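Re: [guesthouse-owners] Deposits and late cancellations for spring
Tuesday, 9:14 am
Posted by Muchen Zeng

On Tuesday at 7:52 am, the owner at Nollby wrote:

> We had three cancellations in February, all inside the last week before
> arrival, and two of them were for the big family apartment. We take ten
> percent on booking and the rest at check-in. I am thinking of going to
> a fixed deposit instead, but I don't want to scare off the people who
> come back every year. What are the rest of you doing? Also, does anyone
> still use Plirovum for card payments? Their new contract is nine pages
> and I can't find the part about refunds.

We went through this two winters ago, so I can tell you what we did at Trirnavgate. We have eight rooms and two small apartments, so our numbers are not going to match yours.

We used to take ten percent as well. On a short stay in the low season that was so little that people would book with us and two other places and decide in the last days. We lost 2946 in one season on rooms that were canceled too late to fill again. I only know the figure because I went back through the book and added it up, which took most of an evening.

Now we do it by type of room. A double room is 162 down, whatever the length of stay. The apartments are 600 down for a week or more. Both come off the final bill. If the guest cancels more than 30 days ahead, they get all of it back. Between 30 and 14 days they get half. After that we keep it, unless we fill the room for the same dates, and then we return it less the card fee.

That last part matters to the regulars more than the amount does. We had one couple cancel four days out with a sick parent. The room went the next morning to some hikers and I sent the money back the same day. They have booked again for June.

For guests who have stayed with us three times or more, we don't ask for anything until 30 days before. I don't put this on the website. I just write it in the confirmation email. None of them has let us down so far.

On Plirovum, yes, we still use them. Refunds are in the schedule at the back of the contract, under "reversals," at least in the copy I have. You get the fee back only if you reverse the payment before it settles. After that, the fee is gone. They also hold back a reserve if your deposits go over a certain amount in a month. Ours was roughly 1000 the first spring, and it came back to us in the fall. Call them before you switch to larger deposits and ask what they would hold in your case. It is easier to get an answer by phone than by email.

Tsai was mentioned on this list in the winter as being cheaper. I looked at it and the monthly charge runs all year, including the months we are closed, so for us it came out about even. If you stay open through the winter it may suit you better.

One more thing on the wording. Put the cancellation dates in the confirmation as real dates, worked out for that booking. We used to write "14 days before arrival" and people counted from different days, or counted nights. I have had no arguments since I changed it.

I can send you our confirmation text if you want it. It is short and you can change the names. Write to me directly, as the list strips attachments.

Muchen Zeng
Trirnavgate

Recent messages on this list
Re: Linen service, price increase again
Airport transfers: who pays when the flight is late?
Breakfast hours in the low season
Re: Replacing the water heater before Easter
Guest reviews that name staff

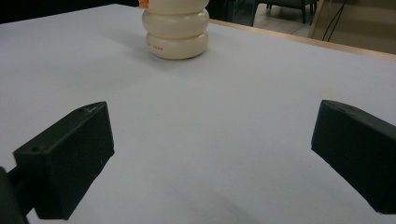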